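4. 公開デモの準備と進行

本章は、見学会や公開デモでハンドグリッパーを使う担当者向けの手順です。研究室内での通常の収録には第3章を参照してください。手順は2025年9月27日のビランブリッジ(Bilunbridge)館の公開日に合わせて見直しました。

4.1 開場前の準備

(1) 丸テーブルを通路側から離して置き、見学者の立ち位置をテープで示します。テーブルの縁からテープまでは500 mm以上あけてください。

(2) グリッパーの左右のリンクを目視で確認します。ピボットのねじが浮いている場合は、付属の六角レンチで締めます。締めすぎると指先の戻りが鈍くなります。

(3) 指先パッドを乾いた布で拭きます。アルコールは使わないでください。パッド表面の細かい溝がつぶれているものは予備と交換します。

(4) レバーを10回開閉し、左右の指が同時に動くことを確かめます。片側が遅れるときは4.4を見てください。

(5) 記録用PCでZanitzを起動し、プロファイル「demo_table」を読み込みます。空き容量が400 GB未満のときは、前回分を先に退避します。

注記:Zanitzの画面を見学者用モニターに出す場合は、ファイル名の表示をオフにしておきます。設定は「表示」タブの一番下にあります。

4.2 物品の並べ方

(1) 菓子の包装、袋、ボトルなど、形と硬さの違うものを混ぜて置きます。きれいに整列させる必要はありません。包装どうしが重なっていてもかまいません。

(2) 光沢のある包装は照明を強く反射します。画面で白飛びが広い場合は、照明の角度を変えるか、物品の向きを少し回します。

(3) 最初につかむものは手前に置きます。細長い包装が扱いやすく、初めて見る人にも動きが伝わります。

(4) 転がりやすい円筒の容器は、見学者の手が届かない側に寄せます。

注意:ガラス製品、刃物、中身の入った飲料は使用しないでください。

4.3 実演

(1) 操作者はグリッパーを両手で持ち、声に出して開始を告げます。記録係はその合図でZanitzの「開始」を押します。

(2) 指先を開いたまま対象の真上から近づけ、対象が左右のパッドの間に入る位置で一度止めます。ここで2秒待つと、見学者が位置関係を確認できます。

(3) ゆっくり閉じます。軽い包装は閉じる途中で傾くことがあります。傾いても手で直さず、そのまま続けてください。

手前の細長いピンクの包装に合わせたときの指先は次のとおりです。奥の赤い包装やボトルの山、右の黄色い袋には触れないように、進入の向きを決めます。
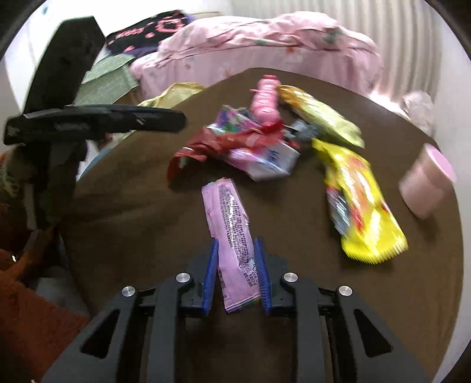
(4) 持ち上げて置き直します。置く位置はテーブルの空いた部分ならどこでもかまいません。失敗した試行も消さずに残します。

(5) 次の対象に移る前に、見学者からの質問を受けます。質問が長くなりそうなときは記録を一時停止します。停止中はPCのランプが橙色に変わります。

(6) 見学者が体験を希望する場合は、操作者が横に付き、一人2回までとします。体験分の記録には「guest」のタグを付けます。

注意:体験者の指がリンクの開口部に入らないようにしてください。閉じるときに挟まれるおそれがあります。小学生以下の体験は保護者が同席している場合に限ります。

4.4 デモ中によくある不具合

片側の指が遅れる:リンクに包装の切れ端が挟まっていないか確認します。なければ、遅れる側のねじを4分の1回転ゆるめます。

包装が滑り落ちる:パッドの汚れが主な原因です。4.1(3)をやり直します。

映像が止まる:ケーブルをいったん抜き、Zanitzを再起動します。再起動の前に「保存して終了」を選ばないと、直前の試行が失われます。

記録が始まらない:タグ欄が空のままになっていないか確認します。

4.5 終了後

(1) 記録をDrernovサーバーの公開デモ用フォルダーに転送します。転送には約40分かかるので、片付けと並行して進めます。

(2) グリッパーは指先を閉じた状態でケースに戻します。

(3) 使用した物品は同じ箱にまとめ、蓋に使用日を書きます。破れた包装も次回使えるので捨てないでください。

(4) 体験者数と不具合を報告票に記入し、シエン・タク(Si-eun Tak)に提出します。予備パッドの残数が少ないときは、ショーナ・プレンダーガスト(Shona Prendergast)に連絡してください。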